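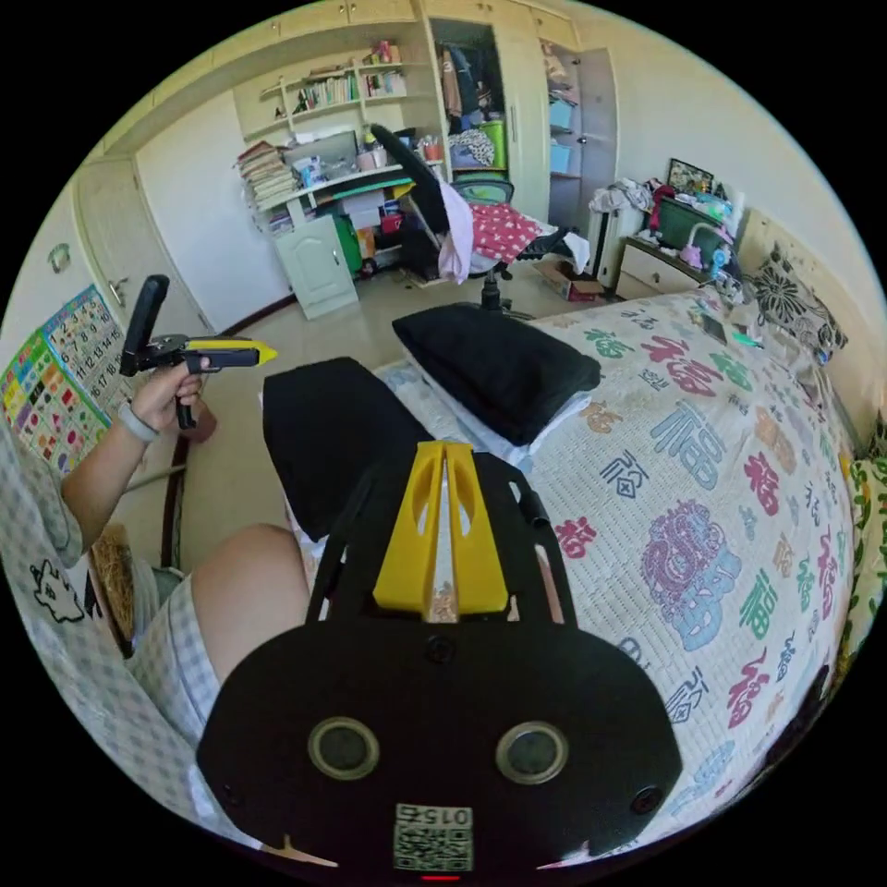

Igor Zawadzka asked before the session had properly started why anyone would spend months teaching a machine to fold a shirt when a child can learn it in an afternoon. Eliécer Taipe, who was leading the demonstration, said he was glad to have the question early, and that he would return to it once visitors had tried the work for themselves.

I attended the Friday open day at Jiltside on behalf of our reading group at Utthorpe, and I am recording my impressions for those members who were unable to travel. The program was devoted to household tasks: bedding, clothing and the general tidying of a bedroom. Visitors were received in small parties, and each party was given time with the hand-held grippers, one for each hand.

The principle is simple to state. A person carries out the chore with the grippers in place of bare fingers, and the recording of that work is later used to train a robot arm fitted with the same kind of jaws. Mr. Taipe reported that the project now holds 3586 recordings, of which 159 had been set aside that month for review. A recording is set aside when the cloth leaves the view or when the person stops partway through.
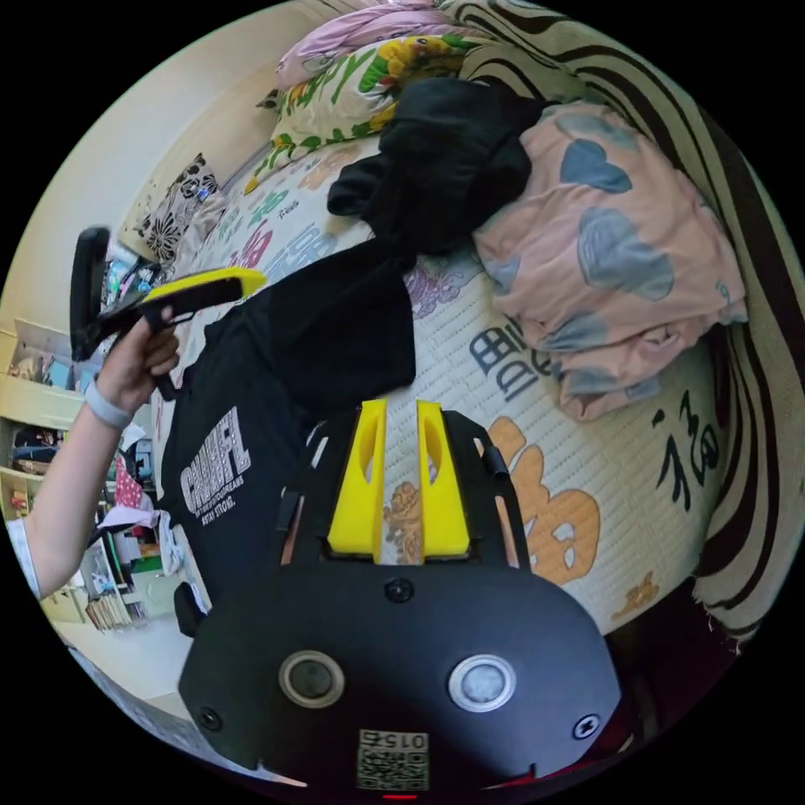

Soft items were the subject of most of the afternoon. A cup keeps its shape wherever it is placed, but a T-shirt presents a new problem each time it is put down. Mr. Taipe advised us to take hold of a seam or a hem, to lift slowly and to let the fabric hang before laying it flat. My own first attempt took far longer than I would care to admit, and I closed the jaws on the bedspread more than once – a common fault among beginners, I was told.

Mr. Zawadzka proved much better at it than I did. His question was taken up again over coffee. The answer given was that the shirt matters less than the handling, and that an arm able to manage loose cloth could be of real use in care homes and hospital laundries. He did not seem fully persuaded, and the two were still discussing costs when I left for the Bovside bus.

A second open day is planned for May, with 200 places. Requests should be sent to the Stępień office, and parties are limited to 13. Members who wish to attend from Utthorpe are asked to let me know so that we may travel together. Sleeves should be close-fitting at the wrist.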